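# Notes on Setting the Autumn Table at Rivdale

The table in the front room at Rivdale is set for the season in October and remains so until the last week of November. I have kept a record of these arrangements for several years, chiefly for my own use, and I publish the present entry at the request of Tomoyo Oda, who wished to know how the colors were chosen and where the linens are stored.

## The inventory

All tableware used in the front room is listed in a ruled notebook. The list stood at 217 pieces when it was last revised, in August. It includes the everyday white service, the serving dishes, the glassware, and the mixed colored plates acquired singly from the secondhand shop in Stoncombe. Cutlery is recorded separately. Candle holders are entered under glassware even when they are brass, an error of mine from the first year that has become the custom of the house.

Pieces that are chipped are marked with a pencil cross and moved to the lower shelf of the pantry. They are still used for fruit.

## Choice of colors

In former years the table followed the usual scheme of brown, rust, and dark green. The effect was heavy, particularly after four in the afternoon, when the room loses its direct light. Riaan Mabaso remarked at dinner that the gravy could not be distinguished from the tablecloth, and I have taken the remark into account.

The present scheme rests on two colors, lavender and orange. Lavender is supplied by the plates and orange by the pumpkins. The surface beneath them is kept white. I had supposed that a pale purple would appear cold beside so strong an orange, but the two sit well together, and the plates look considerably better than they did in spring beside the yellow napkins. Jacobus Ntuli does not share this opinion and has asked that his own place be laid with a white plate. This has been arranged.

## Pumpkins

Real pumpkins were used until two years ago. They were bought at the Brolamness market and set directly on the cloth, where one of them softened underneath and left a ring that three washings did not remove. The cloth was from Ibarra and had cost 50 dollars — a sum I mention only so that others may be more careful.

Soft pumpkins have been used ever since. They are light, they may be handled by children, and they can be put away in a pillowcase at the end of the season. Their single fault is that they collect dust in the grooves. A dry pastry brush is adequate for this purpose. They should not be packed beneath the serving dishes, as mine were last winter; the ribs were pressed flat and took several days to recover their shape.

## Order of work

The surface is cleared and wiped first. Plates are then brought from the cupboard and set out without anything on them, so that the spacing may be judged. The pumpkins follow, and are moved about until the arrangement appears settled.

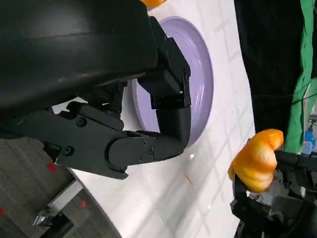

I do not place the candles until the evening on which they are wanted. Sipho Magagula, who assisted this year, prefers to begin with the candles and work outward, and I concede that his method is quicker when guests are expected early.

Glossy plates show every mark under the ceiling light. A second pass with a dry linen towel is advisable after they have been set down, holding each plate by the rim.

## Storage

The linens, to answer the original inquiry, are in the second drawer of the hall chest, beneath the spare blankets. The orange napkins are there also, apart from two that were lent to Pieter Buthelezi and have not yet come back.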